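Who Comes Back to the Lake? Return Visits of Amateur Anglers at the Julthorpe Reservoir Matches

Project report, second-year course in Sport and Leisure Management
Nadja Wallner
Rekumbridge College

1. Introduction

The Julthorpe Reservoir has a series of small fishing matches every summer. They are open to anybody who has a license and pays the entry fee. The club which organizes them, Prunel Angling Club, told me in our first meeting that many people fish one match and then the club does not see them again. They wanted to know how many, and what is different about the people who return.

My project had two questions. First, what part of the anglers who entered for the first time also entered a second match in the same season or the next one? Second, does the result in the first match have an influence on this? I expected that anglers who caught nothing would mostly stay away. As the reader will see in section 4, this was only partly correct.

2. Background

A match at Julthorpe takes five hours. The places on the bank are called pegs, and each angler draws a peg number in the morning. Some pegs are known to be good, mainly those near the inlet, and some are known to be poor, for example the ones along the dam wall where the water is shallow until late summer. The fish are mostly roach, bream and perch. All fish are weighed in a net and put back alive.

The club uses two kinds of matches. In the open match everybody fishes alone and the highest total weight wins. In the pairs match, an experienced angler and a newer one are put together and their weights are added. The pairs match is called the Sezer Pairs, after the boatyard that gives the prizes. It exists for a shorter time than the open match and the entry is smaller.

I do not fish myself and I had to learn many words before I could read the match sheets. The abbreviation DNW, for example, means "did not weigh". It is used when an angler caught nothing, but also when he caught something and went home early without waiting for the scales. This caused a problem for my data, which I describe below.

3. Material and method

The club gave me its match sheets for the last two seasons. They are written by hand, one line for each angler, with name, peg, weight and remarks. I typed all of them into a spreadsheet, and this gave 1,437 lines. After this I removed the names and gave each angler a code. Only the match secretary and I have seen the list which connects the names and codes.
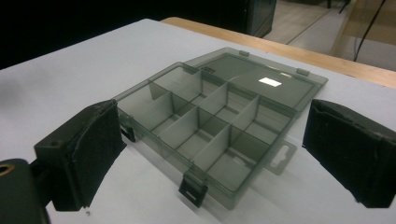

Figure 1. Divided box with the lid open.

Some names were written in different ways on different sheets. I put two names together only when the match secretary could confirm that it was the same person. When he was not sure, I kept them separate, so the number of single-visit anglers in my results is perhaps a little too high.

In total there were 383 anglers who fished their first Julthorpe match in this period. I counted an angler as "returned" when the same code was found on any later sheet. Anglers whose first match was the last one of the second season were left out before this count, as they had no chance to return.

In August I also did short interviews with 38 anglers at the reservoir. I asked them after the weigh-in, usually between 2 and 3 p.m. Each interview had the same six questions and took a few minutes. Most people were friendly and talked longer than I needed - mainly about pegs.

4. Results

4.1 Return and first result

A little less than half of the new anglers came back at least once. Those who finished in the top third of their first match returned more often than the others, as I expected. The surprise was in the lower part of the list. Between the middle third and the bottom third I found almost no difference, and anglers with DNW returned nearly as often as anglers who weighed in a small catch.

I believe the DNW group is mixed. An angler who leaves early with three roach in his net and an angler who sits five hours without a bite have the same mark on the sheet. In the interviews, some anglers said that they never stay for the scales when they know they have not won. For these people the mark says nothing about a bad day.

4.2 Open match and pairs match

The kind of match was more important than the weight. New anglers who started in the Sezer Pairs came back clearly more often than those who started in the open match. This was true also for pairs who finished near the bottom. 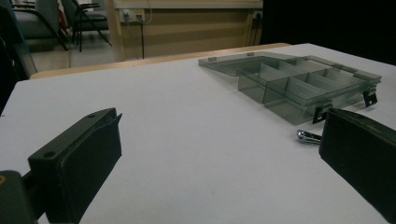 Figure 2. White tabletop with light wooden rim.

In the interviews, the most common explanation was the partner. One man said he had learned more about feeding in one afternoon than in two years alone. A woman who had fished the pairs in her first month said: "I had a phone number to call after that. It makes a difference when you are new." Three people also said that the open match feels quiet and that it is hard to ask questions, as every angler is busy with his own peg.

4.3 Pegs

I checked if a poor peg kept people away. For the pegs at the dam wall the return was lower, but there were too few new anglers on them for a safe result. The interviews gave different opinions. Experienced anglers said that a bad draw is part of the sport, while newer ones did not always know that they had drawn a bad peg before somebody told them.

5. Discussion

The weakest point of my study is that people choose the match themselves. A person who enters the pairs is maybe more social from the beginning and would return anyway. I can not separate this with the match sheets. My interviews were also done only with people who were present at a match, so those who left for good are missing completely. I asked the club for contact addresses of former entrants, but it does not keep them after the season, and I think this is right.

Even so, I recommended two changes to the club. The first is to offer each new angler in the open match a peg beside a member who agrees to answer questions. The second is to write "left early" and "no fish" as separate remarks. The match secretary has already changed the printed sheet for the coming season.

6. Further work

With one more season of sheets it would be possible to look at the dam wall pegs again. I would also like to compare Julthorpe with a river club, where the conditions change more from week to week. The spreadsheet without names is stored with the department and can be used by next year's group, if the club agrees.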